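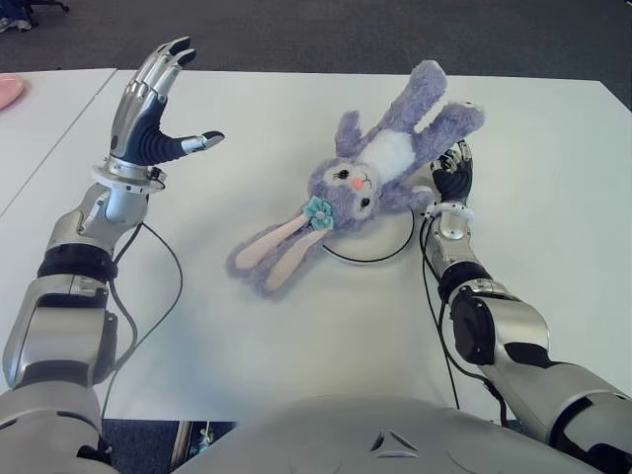
## Surface Cleaning a Plush Toy on a Table

Plush with long ears and a small sewn or glued trim should be surface cleaned. Machine cycles twist the ears and can pull the trim off. Work on a clear section of a plain white table, where lint and dye transfer show up.

1. Lay the toy on its back with the ears flat. Check the seams at the ears and limbs.
2. Mix 10 ml of mild detergent into 500 ml of cool water. Whisk until foam forms.

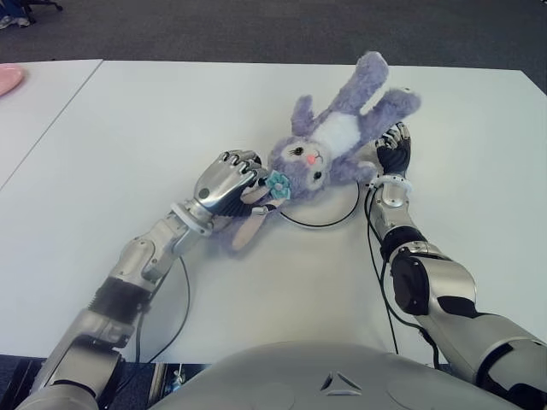
3. Pick up foam only, using a soft cloth. Wipe with the nap, starting at the muzzle and finishing at the feet. Pale ear linings need a separate cloth, as purple plush may shed color on the first cleaning.
4. Wipe again with plain water and blot. Do not wring the ears.
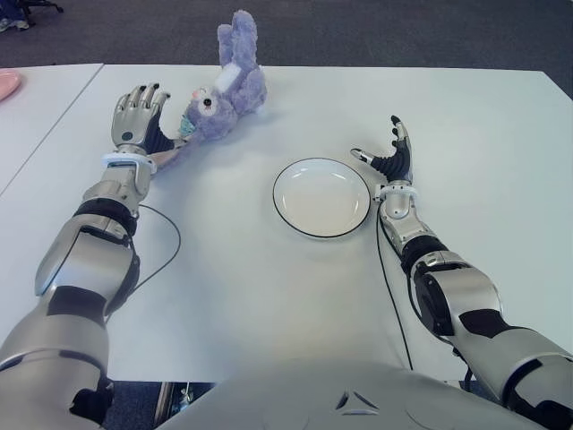 *Reading time: 2 min*

## Using a Plate

A shallow white plate with a dark rim makes a good tray for cloths and foam. Keep it beside the toy, within reach of either hand, and empty it between the wash and the rinse.
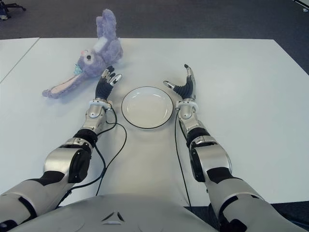 *By the Remdale Household Desk*

## Drying

Air dry for 16 hours, turning the toy onto its other side halfway through. Stuffing at the base of the ears dries last. Brush the fur with a soft brush once the surface is dry. Keep the brush clear of the eyes and any ruffled trim.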